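Matos toy library, thread, 05/07/2018

1/ I want to write a little about how our neighborhood toy library in Plakano works, because many parents ask me in messages.

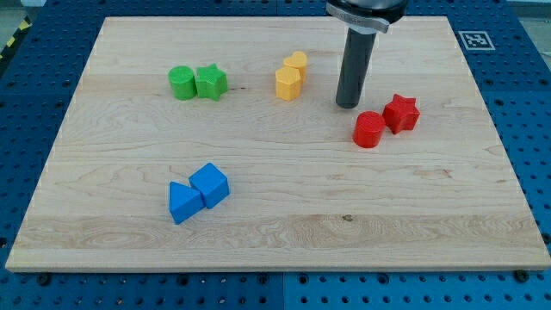

2/ Membership. You pay for 12 months and you can borrow two toys at one time. Grandparents can use the same card.

3/ Loan time is 31 days. If you need more, please write before the last day. After seven days of delay we must call you, and I do not like to call.

4/ Missing pieces. Please tell us, we are not angry. Last February a puzzle piece came back to us by mail from Garby, in a very nice envelope.

5/ Cleaning. A cloth with warm water and a little soap is enough. No dishwasher, please.

6/ Several people asked if they can give us old toys. Yes, but no batteries and no plush. Bring them to the side door on Flondent Street.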